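Cleaning and Caring for Clear Acrylic Holders and Foam Pieces

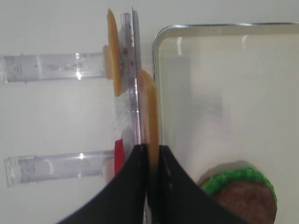 Clear acrylic is a good material for racks, dividers and small stands around the house. It is light, it does not rust, and you can see what is stored where. It also scratches more easily than glass and shows every fingerprint. Foam has its own troubles. It holds dust, it dents if it is stored badly, and it can crumble when it gets old. The tips on this page cover both, because the two are often used together in craft rooms, play corners and workshops.

Dust first, wipe second

Most scratches on acrylic come from wiping a dry, dusty panel. The grit gets dragged across the surface and leaves fine lines. Blow the dust off or rinse it away with lukewarm water before any cloth touches the panel. Then wash with a few drops of dish soap in a bowl of water and a clean microfiber cloth. Use light strokes. Dry with a second cloth and don't rub in circles.

Paper towels are too rough. So is the green side of a kitchen sponge.

What to keep away from acrylic

Do not use window cleaner with ammonia, rubbing alcohol, acetone or paint thinner. Any of these can cloud the plastic or start tiny cracks along a cut edge, and the cracks may not show up until days later. If you are not sure what is in a spray bottle, stick to soap and water. Keep the pieces out of the dishwasher too.

Sticker glue comes off with a little cooking oil. Put a drop on the residue, leave it for 8 minutes, roll the glue off with your thumb and wash the spot with soap. Small specks of paint can often be lifted with a fingernail or the corner of an old plastic card. Never use a razor blade.

Light scratches and scuffs

For hairline scratches, a plastic polish works well. I have used the one from Skiko and the cheaper one from Marchal and could not tell the results apart. Put a dab on a soft cloth and work it in along the scratch, then buff with a clean part of the cloth.

Deeper scratches need wet sanding. Start with 800 grit if you can catch the scratch with a fingernail, then work up through the finer grades to 3000 grit. Keep the surface wet the whole time and change the water when it turns milky. The area will look frosted until you polish it. Allow an evening for one panel, and try a hidden corner first.

Cleaning foam pieces

Thin foam shapes, the kind sold for crafts and sorting, should be cleaned by hand. Fill a basin with lukewarm water and a little mild soap, press the piece under the water a few times and let it drain. Don't wring it or fold it. Squeeze it flat between two towels and leave it on a rack overnight.

Bright colors can bleed the first time they get wet. Wash yellow and orange pieces apart from the dark ones.

Pet hair comes off dry foam with a damp rubber glove. A lint roller also works, but a very sticky one will pull bits off a porous surface.

Storing foam

Stand thin pieces on edge between dividers, with enough slack that each one slides out freely. If you have to pull, the slot is too tight and the foam will take a permanent crease. Pieces stacked flat are fine as long as nothing heavy goes on top. My stacks never go above 14 pieces – past that the bottom ones start to flatten.

Keep foam out of direct sun and away from radiators. A shelf in a closet is better than a windowsill. Don't leave it pressed against soft vinyl, as the two can stick together over a hot summer.

If a piece has a dent, hold it over a steaming kettle for a few seconds, well above the spout, and let it cool on a flat surface. Old foam that leaves powder on your fingers is past saving and should be thrown out.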